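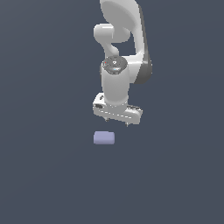 Monday, bench 2, glaze tests for the lavender tile

Kiln was opened at 7:40, pyrometer showed 62 degrees, so I waited until I could hold the shelf edge with bare hand. Eoin Fitzgerald says I am too patient with it. Last winter we lost four good test tiles with crazing and I still think it was the early opening, although he says it was the clay. We did not agree then and we do not agree now.

What I fired: the second series of the lavender glaze for the Okby order. Body is the Dullberg white stoneware, rolled to 10 mm, dried between boards for a week. Base glaze is our normal satin, the one in the blue folder, page with the coffee stain. Colorant is tin, cobalt and a little chrome-tin pink. In the first series the cobalt was too strong and everything went to a cold blue. Now I reduced it by half and kept the pink the same.

Results by shelf.

Top shelf. The color is good on the flat faces, soft and a little gray, close to the sample which Okby sent. On the corners the glaze became thin and the body shows through as a cream line. I like this line, but the customer wrote clearly "even to the edge", so it cannot stay.

Middle shelf. Best of the three. The edge is covered in all tiles except the one that stood near the element. That one has also pinholes, maybe 1 mm wide, on the side which faced the element. I marked it with pencil on the back and put it in the drawer for comparison.

Bottom shelf. Too cold, as usual. The surface is dry to touch, like an eggshell, and the lavender is more pink than on the other shelves. The cone on this shelf is only half bent. The cone on the top shelf is lying down completely. So the difference between top and bottom is still there and the new shelf spacing did not help so much as I hoped.

Firing schedule, for the record: 60 degrees per hour to 200, then 120 per hour to 1180, then slow, 50 per hour, to the top temperature. Hold 18 minutes. Then natural cooling, plugs in. I was thinking to make the hold longer, but Kwaku Kyei reminded me that the same glaze began to run on vertical faces when he held it for half an hour. His note is in the old notebook (the green one) and he drew there a small picture of the drips. I believe him. It is better to correct the bottom shelf in another way.

Ideas for the bottom shelf:
Put the lowest shelf on higher posts. We have the 60 mm posts but two are cracked. Need to order.
Slow down the last part even more, 40 per hour. This makes the firing longer by half an hour, acceptable.
Use the bottom only for bisque and forget about it. Eoin votes for this one.

About the edges

I spent the afternoon with the edge problem. Glaze pulls away from a sharp corner, everybody knows this, and our cutter leaves a corner which is quite sharp. I tried three ways on bisque pieces that were left from the Cistdale job.

First way, only wet sponge before bisque, one pass. It is quick but the result depends on the hand. My edges are different from Kwaku's edges, and when you put them together in one row you see it.

Second way, a small wooden tool with a groove, pulled along the edge when the clay is leather hard. It gives a nice regular radius, I measured 1.5 mm at both ends of the tile. The groove gets full of clay after a few tiles and must be cleaned, otherwise it begins to scratch. I used an old toothbrush.

Third way, diamond pad on the bisque. I do not recommend. Much dust, mask necessary, and the corner chips if you press a little more than you should. Also the dust stays in the pores and the glaze crawls there if you do not wash, and if you wash then you wait one more day for drying.

So I continue with the grooved tool. I want to make a second one from harder wood, the present one is pine and the groove is already wider than it was in the morning. Eoin has a piece of pear wood at home and promised to bring it.

Application

Until now I poured. For this series I dipped half of the pieces and poured the other half. I wrote D or P on the back with oxide pencil. The dipped pieces are more even, but there is a mark from the tongs on every one, and on the satin surface the mark does not heal. The poured pieces have no mark but one end is thicker, where the glaze leaves the tile. You see it as a darker band, more violet.

Specific gravity of the bucket was 1.46 in the morning and 1.49 after lunch. I forgot to cover it. Corrected with water, sieved again through 80 mesh. Please, whoever uses the lavender bucket, put the lid back! It is expensive because of the tin.

Kwaku suggests spraying. The spray booth filter is blocked and I do not want to start before it is changed. The supplier is Simanjuntak, they had it on the shelf last time, I will call tomorrow before ten because later the phone is always busy.

Weights

I weighed the tiles from the middle shelf after firing. Average is 420 g, with small variation, less than what I expected from hand rolling. The order form says a bit less, but they agreed by mail that the weight is not critical if the thickness is right. I printed the mail and put it into the folder, behind the color sample.

Shrinkage: I marked a line of 100 mm on the wet clay and after the glaze firing it is 88.5. This is one half of a millimeter more than on the Dullberg data sheet in our folder. Perhaps I rolled with more water. For cutting the next batch I take 12 percent, which gives a small reserve, and the tile setter has a joint to hide the rest.

Things which I did not understand

One tile in the middle shelf has a very fine crack under the glaze, from the long side to the center. It rings badly when you tap it. The glaze over it is closed, so the crack must be older than the melting. I think it was already there after the bisque and I did not check this tile by sound. From now on I tap all of them before glazing. It takes a short time and the sound of a healthy one is easy to learn.

Also the pink. When I compare the tiles at the window they look nearly the same as the Okby sample. Under the bench lamp they look warmer, and the sample does not. So their pigment is probably something else than chrome-tin. I do not know if this matters for a wall which will be in a bathroom with only electric light. I would prefer to ask them now than to hear it in May, when everything is on the wall.

For the next firing

Cobalt stays as it is. Pink down by one fifth.
Grooved tool for all edges, clean it every three tiles.
Half of the tiles dipped, with the thin tongs, if I can find them. They were in the drawer with the cones.
Cones on all shelves, front and back.
Test two pieces with the old stain from the tin without label, only from curiosity.
Shelf wash: the middle shelf has a glaze drop near the corner, must be ground off before loading. Glasses!

Kiln is free from Wednesday for Kwaku's bowls. I left the element readings on the paper by the switch. The lowest element draws less current than the others, I measured it two times with the same result. This may explain the cold bottom better than all my ideas with the posts. Eoin will look for the spare one in the metal cabinet, and if it is not there I will add it to the list for Simanjuntak.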